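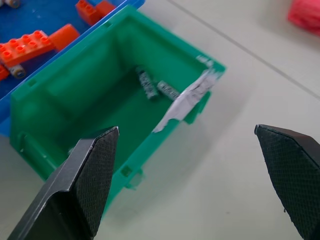 Does sorting the small stuff into coloured bins keep a house tidy? For a week or two it does, and then you own the same mess plus the bins.

I have been told otherwise many times, mostly by people selling bins. The colour method has been going around for years now and it's having another run. Blue for building bricks, green for batteries and bits, red for craft, yellow for whatever is left once you've run out of ideas. You buy the set, you tip out the drawers on a wet Tuesday, and by dinner everything has a colour. It looks terrific. I don't dispute that it looks terrific.

My trouble starts with the word "everything". Toy bricks are easy. A brick with studs on it goes in with the other bricks and a four-year-old can tell you so. But a house isn't made of bricks. It's made of one grey axle that came off something, a charger for a phone you gave away, and small dark electrical things that might be dead and might be the only spare. No colour helps you there. You still have to pick the thing up and decide what it is, and that is the job you were hoping the bin would do for you.

So the bit goes in the green bin, which in our place means "I'll deal with it later". I have a green bin, the kind with slots in the sides, and I paid for a set of 6 when I needed perhaps two. Last January I went through the lot. The brick bin was fine. The batteries bin had batteries in it, a mixture of flat and good with no way to tell them apart, which makes a batteries bin close to useless. The others held receipts, a torn bit of paper with measurements for a blind I have since hung, and a fair amount of grit.

There is a habit among the tidying crowd of blaming the person when this happens. You didn't label. You didn't do the ten-minute reset before bed. Rivera, the shop near us that runs tidying classes upstairs, charges 75 dollars for a morning in which you are told, quite kindly, that the method works if you keep it up. Well, yes. Piles on the floor also work if you keep them up. I went, and I got a nice coffee and a voucher for more bins.

I'd be more persuaded if anyone in that world ever recommended owning fewer containers. The Culell catalogue has bins for holding bin lids. Hastier makes one with dividers, and then a smaller one to go inside the dividers, and at some stage you are a grown adult lifting up to 7 pieces of plastic to find a fuse. Every one of those layers was sold as a time saver.

People with kids will say I'm missing the point and that colour is for the children. I have some sympathy. My two could put bricks away by colour well before they could read a label, and for a single kind of toy I think it's worth doing. What I don't buy is that it teaches them to be neat. It taught mine that blue means bricks. When we moved a few orange ones into another tub for a weekend, they stood in the hallway and argued about it until tea. The rest of their room looked the way it always had.

The other thing I've heard is that seeing your stuff grouped makes you realise how much of it you have. Maybe, for some. In my case the grouping made it feel settled. A handful of odd parts loose on the bench annoys me every time I wipe down, and sooner or later I throw them out or fix whatever they fell off. The same handful in a moulded bin with a good thick rim has a home, and things with a home stay put for years. I suspect half the plastic in our cupboards is there to stop me from feeling bad about the other half.

I haven't gone without altogether. We kept 3 bins. Bricks have one. The flat batteries have another, by the back door, and it goes to the drop-off at the supermarket when it gets heavy. The third is for loose bits, and it sits out on the kitchen bench where it's in everyone's way, with no lid. When I get sick of looking at it I empty it onto a tea towel and go through it, and most of it goes in the rubbish. The spare bins went to my sister-in-law, who was very pleased with them and has since asked whether Kultilden still makes the matching lids.

They do. The lids are sold separately, and the new ones don't fit the old bins.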